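Sonntag, kurz nach zehn am Abend

Ich sitze am Küchentisch, die Füße auf dem zweiten Stuhl, und mir tut alles weh, wirklich alles, sogar die Daumen. Aber der Keller ist halb leer! Halb, wohlgemerkt. Wer den Keller vor einer Woche gesehen hat, weiß, was das heißt, und wer ihn nicht gesehen hat, dem kann ich es nicht erklären.

Angefangen habe ich schon am Morgen um halb acht, noch im Schlafanzug, mit der Strickjacke drüber. Ich wollte eigentlich bloß ein Glas Pflaumenmus holen. Das Mus stand natürlich ganz hinten, hinter dem Klappbett und den Skiern (wer fährt hier Ski? ich nicht, Papa auch nicht), und als ich das Klappbett zur Seite schob, kam mir der Karton mit den Briefen entgegen. Unten durchgeweicht, oben noch ganz gut. Da hatte ich das Mus schon vergessen.

Die Briefe sind fast alle aus Drutov, von Tante Hela an meine Mutter. Ich hatte sie für verloren gehalten, Mama hat beim Umzug noch danach gesucht und dann irgendwann aufgehört. Ich habe mich auf die unterste Treppenstufe gesetzt und gelesen, bis mir der Hintern kalt wurde. Tante Hela schreibt, wie sie geredet hat, ohne Punkt, und wenn doch mal einer kommt, dann mitten im Satz. Seitenweise geht es um Gurken. Welche Sorte, wie viel Dill, ob die Nachbarin ihren Meerrettich wieder zu grob geschnitten hat. Und dann steht zwischen zwei Gurkensätzen auf einmal, dass sie nachts nicht schläft und an das Haus in Drernimum denkt, an den Ofen dort und an die blaue Tür. Ich wusste nicht mal, dass die Tür blau war. Auf den Fotos ist ja alles grau.

Gegen zehn klingelte Danuta. Wir waren verabredet, das hatte ich völlig verschwitzt, und sie stand da mit Brötchen von Rusnák und guckte auf meinen Schlafanzug. Sie hat nichts gesagt, sie hat nur Kaffee gekocht. Die Mohnschnecken von Rusnák sind übrigens nicht mehr, was sie mal waren, viel zu süß, aber ich habe trotzdem zwei gegessen. Danach hat sie sich die Ärmel hochgekrempelt und gefragt, wo die Müllsäcke sind. Danuta Sadowski ist die einzige Person, die ich kenne, die gern ausmistet! Sie macht drei Haufen: bleibt, geht, »darüber reden wir noch«. Mein dritter Haufen war gegen Mittag so hoch, dass wir nicht mehr an den Sicherungskasten kamen.

Gestritten haben wir uns auch, einmal, über das Akkordeon. Ein altes Vollinier, rot, das linke Register klemmt seit Ewigkeiten, und der Balg pfeift. Danuta meinte, das spielt doch keiner. Stimmt. Ich kann genau ein Lied, und das nur bis zur Hälfte. Aber Papa hat darauf immer an Silvester gespielt, und ich gebe es nicht her, Schluss. Es steht jetzt im Schlafzimmer neben dem Wäscheständer und riecht nach Keller. Vielleicht lasse ich es mal reparieren. Vielleicht auch nicht. 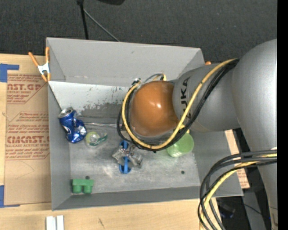 Oben offen, ordentlich Platz drin: große graue Kiste auf hellem Holztisch.

Über Kisten haben Danuta und ich heute überhaupt sehr viel geredet, mehr als zwei erwachsene Frauen das tun sollten. Sie schwört auf welche mit Deckel, ich will sie offen, sonst mache ich den Deckel zu und gucke zehn Jahre nicht mehr rein. Pappe kommt mir jedenfalls keine mehr da runter. Der Karton mit den Briefen war der letzte Beweis, falls ich noch einen gebraucht habe, und die Weihnachtskugeln hat es auch erwischt, da klebte das Seidenpapier am Glas fest. Ich habe versucht, es mit dem Fingernagel abzuknibbeln, und dabei ging der silberne Vogel mit dem Glasschwanz kaputt. Ausgerechnet der. Ich habe die Scherben in ein Taschentuch gewickelt und erst mal in die Jackentasche gesteckt. Da sind sie immer noch, fällt mir gerade ein.

Gegen zwei kam Casimiro vorbei, eigentlich nur, um den Anhänger zurückzubringen, und dann blieb er natürlich. Er hat das Klappbett getragen und die Skier und den alten Röhrenfernseher, und bei jedem Stück hat er gefragt, ob ich sicher bin. War ich! Beim Fernseher sogar sehr. Nur bei Papas Werkzeug war ich nicht sicher, und das hat er gemerkt und den Schraubstock wieder hingestellt, ohne dass ich etwas sagen musste. Die Zangen hat er sich angeschaut, eine nach der anderen, und gemeint, so was bekommt man heute nicht mehr. Das sagt er allerdings auch über Tomaten.

Dann das Beste vom ganzen Tag: Unter der Werkbank, in einer Keksdose, lag Papas Briefmarkenheft. Er hat vorne auf die erste Seite mit Bleistift eine Zahl geschrieben, 2965, doppelt unterstrichen, und daneben »ohne Doppelte«. Casimiro wollte sofort nachzählen, Danuta hat ihm das Heft aus der Hand genommen. Wir wären heute noch da unten. Weiter hinten gibt es noch eine Liste mit Tauschpartnern, ein paar mit Adresse, einer nur mit »der Lange vom Bahnhof«. Was mag aus dem Langen geworden sein? Ich würde ihm gern ein paar Doppelte schicken.

Zum Wertstoffhof konnten wir ja nicht, am Sonntag, also steht jetzt alles unter der Plane im Hof, und Frau Behnke aus dem Erdgeschoss hat schon zweimal aus dem Fenster gesehen. Ich habe ihr zugewinkt und später die restlichen Brötchen hingebracht, zur Sicherheit. Sie hat mir dafür die Geschichte von ihrem eigenen Keller erzählt, im Treppenhaus, im Stehen, eine geschlagene halbe Stunde. Es kam ein Marder darin vor. Ich war so müde, dass ich den Schluss nicht mitbekommen habe, ich weiß also nicht, wie es mit dem Marder ausgegangen ist, und nachfragen traue ich mich nicht.

Abends dann Suppe aus dem Gefrierfach, zu dritt, mit viel zu viel Pfeffer. Danuta hat einen von Helas Briefen laut vorgelesen, den mit der Hochzeit, bei der der Bräutigam zu spät kam, weil er im falschen Dorf gewartet hatte. Casimiro hat sich verschluckt vor Lachen. Ich habe auch gelacht und hatte gleichzeitig so einen Kloß im Hals – Mama hätte genau diese Stelle dreimal hören wollen, und beim dritten Mal hätte sie mitgesprochen.

Die Briefe liegen jetzt im Wohnzimmer auf dem Teppich, Blatt für Blatt, mit Küchenpapier dazwischen. Das Fenster ist gekippt, die Tür zu, damit die Katze nicht drüberläuft. Auf einem habe ich vorhin noch das Datum vom Poststempel zu entziffern versucht, aber da ist nur noch ein lila Fleck. Den Gurkenbrief habe ich mir abgeschrieben, mit allen Mengen. Im Sommer probiere ich das aus, mit fein geschnittenem Meerrettich, versteht sich.

Morgen muss ich Papa anrufen und ihn nach der blauen Tür fragen. Und nach den Skiern.

Das Pflaumenmus steht übrigens immer noch unten.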